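Teaching by Hand: Our Table-Setting Gallery

Welcome, and do have a good wander! Over the autumn our little group at Grostedov has been collecting examples of ordinary table jobs, so that a learning system can pick up how people lay out a meal and clear it away again. Everything is done with a pair of hand-held grippers, one in each hand, and we have 809 recordings so far, with 2000 as the goal for December (wish us luck!).

Chopsticks and the rabbit tray

Thulani Pretorius wrote the task list for this group, and the chopsticks were his idea. They are thin and they roll, and it took most of us a good few afternoons before we felt at home with them.
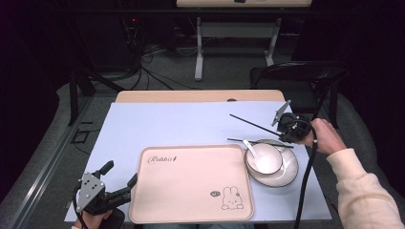
One chopstick up in the right-hand gripper, the other lying across the plate by the bowl and spoon. The pink tray with the bunny on it has become a great favourite with all of us.

What comes next

Dagmar Šimek is sorting through the chopstick recordings now, all 119 of them, and putting a short written label on each. After that we move on to cups and folded napkins, which Cherry Mae Mercado has been practising at home with a pair of kitchen tongs. We'll add more pictures to the page as we go along.

Page updated 14/10/2025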